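The woman who listens to sofas

Cillgate, July 20, 2022

The workshop stands at the end of a lane in Cillgate, behind a shop that sells paint. There is no sign, only a bell, and the bell does not always work. The upholsterer who works there asked me not to print her name. "People know where I am," she said, "and I have enough sofas until winter." She made tea in two glasses and we sat on the thing she wanted to talk about, a long low seat in pale cloth.

She started in this trade at a company called Jaber, which made seats for hotels and waiting rooms. She was employed to sweep, and after some months she was allowed to cut foam. "I cut it badly for a year," she told me. "The saw goes where it wants if you push. You must let it go slowly, and my hands were in a hurry." When Jaber closed its factory she bought one of the old cutting tables for 200 pounds and had it brought here. It takes up a third of the room and she does not like anybody to put cups on it.

I asked her why most of the cloth on her shelves is beige, cream or grey. She laughed at this question. In the beginning she had kept many colours, also a green velvet that she still loves, but the customers touched the green and ordered the beige. "They say it is for the light, or for the walls. I think they are tired when they come home and they want the sofa to be quiet." She does not mind it now. A plain cloth shows the work, she explained, and a bad seam on it is seen from the door. On a pattern you can hide a great deal, and she admitted that she has done so.

The cloth she recommends most often has a small uneven grain, with pale and slightly darker threads in it. Her supplier calls it Fitau. She prefers it to a smooth weave for families, as crumbs and dust do not shout from it in the same way. When I asked if it is hard to clean, she thought for some time before she answered.

"It is not hard, but people are too strong with it. They see a mark and they rub in a circle, and then they have a bigger mark with a soft edge. Put a white cloth on it, press, lift, look at the cloth. Do it again. If there is still something, a little soap in cool water, and again press. Then leave it alone until the next day and do not sit there looking at it."

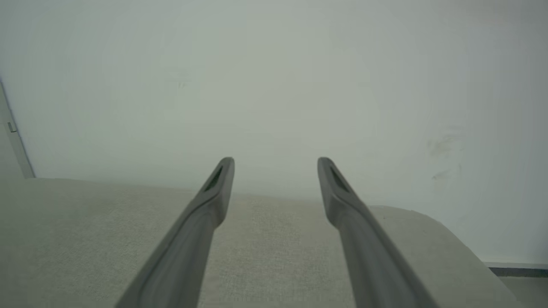 The arms, she went on, are the part where she earns her money. A flat seat can be made well by anyone patient. A rounded arm has to be padded so that the curve looks the same from the front and from the side, and the cloth must be pulled over it without a fold. She does this standing up, with pins in her sleeve. "The cloth wants to go straight. It was made straight on the loom. You are asking it to go around a corner and it is a bit offended." The old method at Jaber was to pull hard and staple fast. She learned later to wait between one side and the other, so that the cloth could settle, and to take out every pin at least once.

People sit on the arms, of course, though every leaflet tells them not to. She used to be angry about it. Now she puts a firmer layer under the padding and says nothing. "I also sit on the arm when I am on the telephone," she said.

We spoke then about the place where the sofa meets the wall. It is a subject she has strong feelings about. In small flats people push the back edge tight against the plaster, and after a few years there is a grey line on the cloth and another on the paint. She asks her customers to leave the width of two fingers. Most of them agree and then do not do it. One family in Hula Street called her because their new seat had a damp smell, and she found that it had been pressed to an outside wall through the whole cold season. The cloth could be saved but the lower board could not. She replaced it and moved the sofa herself before she left.

A full new cover from her costs 989 pounds at present, with the cloth included, and she knows that this is more than some new sofas in the shops. I asked what she says to people who point this out. "I say they are right. If the frame is soft wood and the corners are only glue, I send them to the shop. I do not want to put good cloth on a box that will open next year." To find out, she lifts one front corner of the sofa and listens. If the other front corner comes up quickly, and the wood is silent, she takes out her tape measure. If she hears a small crack – she made the sound for me with her tongue – she drinks her coffee and goes home.

She takes 40 orders in a year and would like to take fewer. Her knees are not good, and the kneeling is the worst of the work, when the cloth is fixed to the underside. She has thought about a higher bench. There is also a young man from the technical college who comes in the mornings to learn, and for now he cuts foam. I asked if he cuts it well.

"He pushes," she said, and took my glass to the sink.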